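杰尔图索种子图书馆借还记录整理与归还率分析

课程项目报告
学生：哈维·伊梅尔（Hawi Yimer）
提交日期：2019年12月29日，星期日

一、项目背景

杰尔图索（Jeltuso）种子图书馆设在加顿（Garton）区图书馆一楼，靠近期刊阅览区，用的是原来放卡片目录的木柜。居民可以免费领取小包种子，种下以后自己留种，下一季再还回来一部分。馆里不收押金，也不要求必须归还，借种卡上只印了一句“收获后如有余种，欢迎送回”。

种子图书馆开办以来，借还情况一直记在纸质登记本上。登记本由值班的人轮流填写，格式几次改动，有的页写了品种，有的页只写“番茄一包”。图书馆想知道两件事：借出去的种子有多少回来了，哪些种类最值得继续保留。本项目就是把登记本录成电子表格，在此基础上做简单统计，并对登记和分装方法提出修改意见。

选这个题目，一是因为我在古德塔（Gudeta）社区园圃有一块地，自己也借过种子；二是因为课程要求使用真实数据，而登记本上的数据还没有人整理过。

二、项目范围

本报告统计的是“包”，不统计粒数。各种种子每包的粒数差别很大，生菜一包可能上百粒，南瓜一包只有几粒，登记本上也没有记录，事后无法补查。

报告包括蔬菜、香草和一年生花卉三类种子。球根、插条和幼苗虽然也在馆里交换过，但没有统一登记，这次不计入。多年生花卉登记过一些，数量很少，并入花卉类一起处理。

本报告不评价种子质量。发芽试验另有同学在做，两边数据没有合并。

三、数据来源与录入方法

登记本共三册，封面颜色不同，内部按入库、借出、归还三种记录混排。我先把三册全部拍照，然后对着照片录入弗卢梅尔（Flumell）表格软件。录入时每条记录分成以下几栏：

登记页码
记录类型（入库、借出、归还）
种类（如番茄、豌豆、罗勒）
品种名（没有则留空）
包数
采种年份（没有则留空）
备注原文

备注一栏照抄原文，不改错字。有些备注后来很有用，比如“与上次同一人还”“包装破，换过袋”“听说是黄的，标签写红”。

借种人的姓名和电话没有录入。登记本前期写过姓名，后期改为借种卡号，再后来卡号也常常漏填。考虑到隐私和前后不一致，我没有做以人为单位的分析，因此也就不能回答“同一个人借了多少次”这类问题。

录完之后，每册抽取若干页与原件核对。第一册的错误最多，主要是把“7”看成“1”，以及把同一行的借出和归还合成了一条。发现这个问题后，第一册全部重新核对了一遍。第二册和第三册的字迹比较清楚，只改动了抽查中发现的错处。

四、种类名称的统一

录入以后最费时间的一步是统一名称。同一种东西在登记本里有好几种写法。以豆类为例，“四季豆”“芸豆”“菜豆”“架豆”都出现过，其中“架豆”有时指蔓生菜豆，有时又指豇豆。处理办法如下。

能从品种名判断的，按品种名归类。品种名也没有的，看备注；备注里提到“长豆角”的归入豇豆，提到“矮生”的归入菜豆。仍然不能判断的，归入“豆类，未分”，不强行分开。

瓜类的问题类似。“南瓜”“西葫芦”“小瓜”混用，而这几种之间有的会互相杂交，有的不会，对留种来说区别很大。登记本里能分清的只占一部分，我只好另设“瓜类，未分”。这个做法使瓜类的结果比较粗，后面分析时会再提到。

香草类基本没有困难，罗勒、莳萝、香菜写法都固定。只有“薄荷”一项，馆里的人告诉我薄荷种子很少有人送来，登记本里写的薄荷多半是另一种唇形科植物，我保留原名，在备注里加了问号。

花卉类里，“万寿菊”和“孔雀草”常被当成同一种。两者都是万寿菊属，本项目合并为一组。

五、总体结果

三册登记本中，入库的种子共3,958包，包括种子公司的尾货、居民自留种，以及区图书馆用活动经费购买的一批。其中有的包装受潮，有的完全没有标签，入库后被挑出不再外借，扣除以后可供借出的有3,856包。

登记为借出的有2,702包，登记为归还的有723包。

用归还包数除以借出包数，得到的归还率不到三成。这个数字只能作为参考，原因有三点。

第一，归还的包不一定对应借出的包。有人借一包豌豆，还回来一大袋，值班的人分成好几包登记；也有人借了几种，最后混在一个信封里送回来，只记一包。

第二，归还有时间差。胡萝卜、甜菜、甘蓝这类二年生作物，当年种下当年收不到种子，要过冬以后才开花结籽。第三册里借出的二年生作物，到统计时根本还不可能归还。

第三，归还的种子又会作为新的入库登记。前两册把归还和入库分开写，第三册有几页把归还直接记成入库，只在备注里写“还”。凡是备注里有“还”字的，我都改列归还，并从入库中减去，避免重复。没有写备注的无从发现，所以入库数可能偏高，归还数可能偏低。

六、分类结果

1. 豆类

豌豆和菜豆是归还最多的种类，这和预想一致。豆类自花授粉为主，品种容易保持，种子大，采收时把豆荚留在藤上晒干就行，初学者也能做好。登记本上归还豆类的备注也最多，有人写了播种日期，有人写了哪几株结得多。

豇豆的借出不少，归还偏少。和园圃里的几位种植者谈过以后，我了解到豇豆成熟晚，当地秋天降温早的年份，留在架上的豆荚来不及干透就发霉了。有一位种植者的做法是把最早结的几根豆荚系上布条，专门留种，后面结的才吃。这个办法可以写进借种说明里。

2. 番茄和辣椒

番茄是借出最多的种类，归还排在豆类之后。番茄留种需要把种子连同果肉泡几天，去掉外面的胶质再洗净晾干，步骤比豆类多，但多数人愿意做。归还的问题主要在品种名。借出时写了品种名的番茄，归还时约有一部分只写“番茄”，品种信息就断了。对种子图书馆来说，没有品种名的番茄种子很难再借出去，多数人要看名字才拿。

辣椒的归还数量尚可，但辣椒不同品种之间容易串粉，甜椒和辣味品种种在一起，下一代可能变辣。登记本第二册里有一条备注，写的是“说是甜的，很辣”，后面再没有人借过那一批。

3. 瓜类

瓜类借出较多，归还少。从备注看，归还的瓜类种子有一些在第二次借出后长出了不像原品种的果实。西葫芦和部分南瓜属于同一个种，相邻的地块里只要有人种，蜜蜂就会把花粉带过来。古德塔园圃的地块都很小，隔离距离达不到，除非人工授粉并把花扎住，否则留不住品种。

我认为瓜类种子可以继续外借，但不应鼓励归还，除非归还人写明做过人工授粉。

4. 叶菜

生菜的归还超出我的预计。生菜抽薹以后样子不好看，很多人会直接拔掉，但一株生菜结的种子足够很多人用，只要有几个人坚持留种，归还包数就上去了。第三册里生菜的归还集中在相邻的几页，很可能是同一次送来的。因为没有借种人信息，只能推测。

菠菜归还极少。菠菜多为雌雄异株，需要留足够多的植株才能结出好种子，小块地上不容易做到。

5. 香草

香菜和莳萝几乎不用管就会结籽，归还包数在香草中最多。罗勒次之。有的种植者把花穗整枝剪下来送回，没有脱粒，值班的人另外花时间处理，这种情况在备注里出现多次。

6. 花卉

花卉借出的时间很集中，都在春天。归还则比较分散，万寿菊组和金盏花较多。花卉归还时颜色信息缺失很普遍，“混色”两个字用得太多。向日葵的归还受鸟的影响，有一条备注写着“全给鸟吃了，还不了，抱歉”。这条记录没有包数，按零处理，保留在表里。

七、访谈

除了登记本，我在10月到园圃和图书馆做了几次简短访谈，问的是同样几个问题：借了什么，有没有留种，没有归还的原因是什么。访谈人数不多，不做统计，只把常见的回答列在下面。

忘了。这是最常见的回答，很多人家里有留好的种子，只是没有带来。

不知道还多少合适。有人觉得借了一包就得还满满一包，自己只收了一小撮，不好意思拿来。

担心种子不纯。这个顾虑以瓜类和辣椒为多。

种失败了。失败的原因有播得太早、蛞蝓、浇水不够，也有种子没发芽的。

给了别人。有几位种植者把留下的种子直接分给了邻居，在他们看来这已经算归还。我觉得这种看法有道理，种子图书馆的目的本来就是让种子继续种下去，但登记本反映不出来。

值班的人提到的问题不同。他们说还种高峰在秋末，正好也是图书馆活动多的时候，一次送来好几种，分装、写标签、登记要占去整个下午，所以常常先登记一个总数，打算以后补，后来就没有补。

八、对登记方法的建议

根据以上情况，我为图书馆设计了一张新的登记表，一种种子占一行，入库、借出、归还分三张表。主要改动有：

种类改为勾选，印在表上，避免同物异名。豆类和瓜类按种细分。

品种名单独一栏，不知道就写“不详”，不能空着。空白和不详在录入时是两回事，空白可能是漏填。

增加“批号”。每次入库给一个批号，写在每一个小包上，归还时如果原包还在，照抄批号即可知道是哪一批的后代。

归还表增加一问：种植时附近有没有同类的其他品种。只要回答有、没有、不清楚。

借种说明背面加一句话，说明少量归还也收。

新表在图书馆试用了几周。勾选部分填得很好，批号漏填较多，原因是小包上的批号字太小，我已经把标签改大。附近有无其他品种这一问，多数人选了不清楚。

九、对分装和保存的建议

目前归还的种子先放在信封里，再由值班的人分成小包。信封透气，适合刚收下来、还没有完全干的种子，但信封容易破，细小的种子会从封口的角上漏出来。芹菜和莳萝混在一起的情况出现过，挑不出来，只能不借。

建议分两步处理。刚送来的种子一律放在敞口的纸盘或纸袋里，写好名称，在通风处放够时间。干透以后，小粒种子装折叠纸包，大粒种子装小信封，同一批的小包再集中放进一个大的透明自封袋，袋里放一张写着批号的卡片。透明袋可以直接看到里面的卡片，不用打开翻找。没有干透的种子不能装进自封袋，会发霉，这一点应当贴在柜门内侧。

自封袋应平放在抽屉里，每种一格，按种类排序。现在的柜子抽屉浅，袋子竖着放会折角，封口容易松开。

柜子的位置也可以调整。现在靠近暖气，冬天温度偏高，对洋葱、韭菜这类寿命短的种子不利。馆里地下室较凉，但是否潮湿还没有测过。在测过湿度之前不建议搬动。

十、存在的不足

录入由我一人完成，没有第二个人独立录一遍对照，抽查只能发现一部分错误。

归还率的算法过于简单，没有按借出时间分段。如果将二年生作物单独拿出来，结果会更合理，但登记本有不少页没有写日期，只能靠前后页推断，误差太大，所以没有做。

瓜类和部分豆类没有分到种，影响了对串粉问题的判断。

访谈对象都是我能在园圃或图书馆遇到的人，借了种子以后再也没来的人没有访谈到，而他们的原因可能完全不同。

十一、后续工作

电子表格已经交给加顿区图书馆，使用说明写在第一张工作表里。春季借种开始之前，需要把第三册最后几页和新登记表接上，并给库存里现有的小包补写批号。发芽试验的结果出来以后，可以按批号加一栏发芽率。品种名缺失的番茄，打算在古德塔园圃种一行，看果形再定名，地块还在申请。

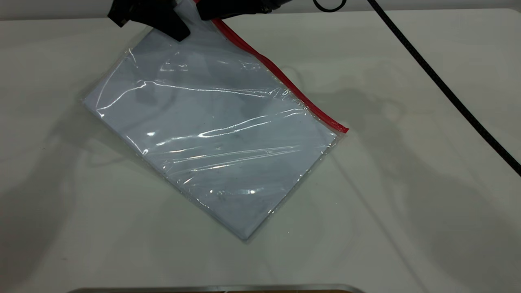
附录：借种说明（修改稿）

一、每次每种限取一包，种类不限。
二、请在登记表上填写种类、品种名和批号，批号在小包正面右上角。
三、种植失败不需要赔偿，愿意的话请告诉我们原因。
四、归还时种子请先晾干，并写明种类、品种名和采收年份。数量少也可以还。
五、南瓜、西葫芦类请注明是否人工授粉，没有做过的可以自己留用，不必送回。
六、带果肉、花穗或豆荚的，请在家脱粒后再送来。
七、登记表填错了请划掉重写，不要涂改批号。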